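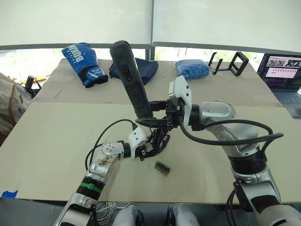

Setting up your blog tour stop, part 2: getting the post ready

Okay, you've signed up, you have your slot, and now you need a post that goes live when it's supposed to! I've hosted for a lot of romance tours (188 stops, my spreadsheet says) and I still work through these steps every time. Keep your materials where you can reach them before you start. A drill does its job once it's held upright and gripped properly, like the black one with the red trigger up there, and a tour post is much the same: get a good hold on the files first, then go.

1. Open the welcome email from Impi Toivonen and download the media kit. For the Dosomska tour it's one zip folder with the cover, the blurb, the author bio and the excerpt.

2. Start a new draft and paste the blurb in as plain text. If you paste it straight from the kit you'll drag in weird fonts (ask me how I know).

3. Add the cover at the top, then the blurb, then your review or the excerpt. You can run both, but keep the excerpt to the length in the kit.

Note: If you picked a Q&A stop, the answers come separately, up to 10 days before your date. Please don't email the author for them. 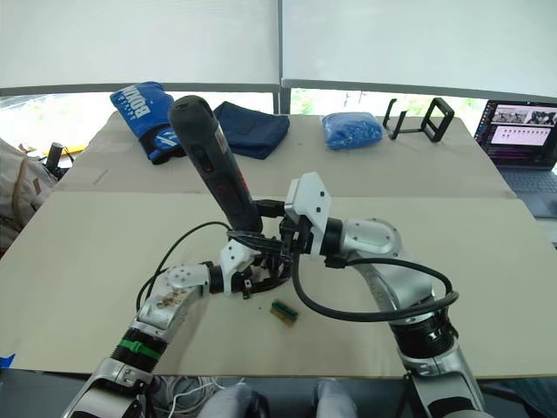

4. Paste the giveaway code at the very bottom, and switch your editor to code view before you do it. Then hit preview and check that the entry form shows up.

5. Add the buy links exactly as they come in the kit. Bevcombe is book two, so the link to Urkthorpe (book one) goes in too, right under it.

Caution: Never post a review from an early copy before your tour date. Schedule it, and check the time zone in your blog settings! Mine was set wrong for the whole November tour and I went up a day early.

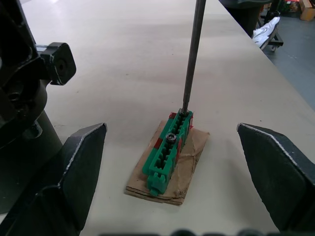 Arm and gripper fingers, close up.

6. Schedule the post for 5 a.m. Eastern, then send the link to Impi using the Amrani form. If your rating is under 4 stars, tick the box on the form and she'll give you a promo post to run on the day, with your review going up after the tour ends.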